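Filed under: Around the House > Living Room > Robot Helpers

When the Robot Won't Let Go of the Pillow

I have been writing up household tips for a good many years now, and I never expected to be giving advice on prying a throw pillow out of a machine, but so many of you have a two-armed helper at home these days (or a daughter or a neighbor who does) that I think it's time we had a good long talk about soft furnishings. Ours is called Felix. He does the living room pickup, and he is very dear to us, and last January he held on to a pillow cover for most of an afternoon and tore the seam right open when my husband tried to help.

What happened was simple enough. Felix closed his fingers on the pillow, caught a good thick fold, and then stopped with a fault on the panel: grip timeout, code 3575. I looked that up in the booklet and it said to "clear obstruction and resume," which was no use to me at all, seeing as the obstruction was my pillow! So I called Rawiri Treloar at the repair counter in Jimville, and he talked me through it so patiently that I wrote it all down on the back of a grocery list. I've used that list 3 times now.
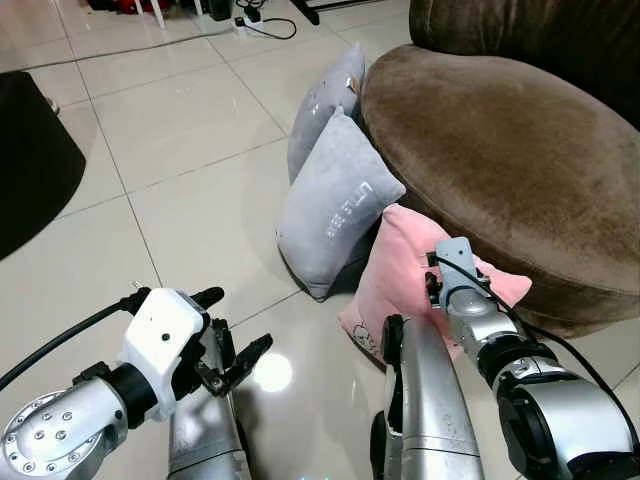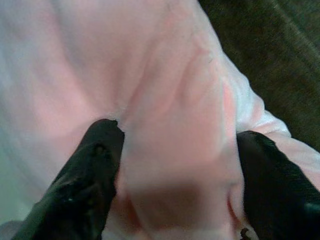 The first thing, and Rawiri was firm about it, is to press the stop button before you put your hands anywhere near the fingers. Pausing from the phone won't do. A paused arm is still holding itself up and may decide to carry on, and you don't want your thumb in there when it does. Once it's stopped, wait a slow count of 7 and watch to be sure nothing is drifting.

Next, hold up the weight of the pillow with one hand. I wouldn't have thought of this, but a pillow hanging from a pinched fold is pulling on its own stitches the whole time. Then find the release. On ours it's a little lever you push with a pencil end, though yours may well have it in a menu, so do check your booklet and then write the page number inside the front cover where you'll find it again. Open the fingers, and let the cloth fall out by itself. Please don't tug. That's how we lost our seam, and I had to sew it up twice because the first time I used the wrong thread and it puckered.

While everything is switched off, wipe the fingertips. Plush and fleece shed terribly, and lint packs down on the pads until the machine can't tell what it's got hold of. I use a barely damp cotton cloth and then a dry one. No spray cleaner, and no oil! A soft toothbrush is lovely for the creases. Rawiri thinks lint was most of our trouble, and the rest of it was the grip setting, which somebody in this house had turned up to 2000 for carrying firewood and never turned back down. (He knows who he is.) Pillows and blankets want the lowest setting that will still lift them.

A word about cords, too. If you have a power strip on the floor, tuck it against the wall and gather up the slack before you start a pickup. My friend Ninh had hers snag a lamp cord along with a blanket, and down came the lamp. She bought one of those Stondico cord boxes afterward and is very pleased with it, but a shoebox with a notch cut in each end did the same job at our place.

Check the arm's own cables while you're down there. Look for any spot that's rubbed or pinched flat, and if you find one, leave the machine off and call whoever services yours. Tape is not a repair, however tempting it is on a Saturday.

If the same code comes up again on a clean machine with the grip turned down, it's time for the counter. Ask them to test the finger sensors on both sides, and bring a pillow along with you so they can try it on the real thing. I took the one with the mended seam.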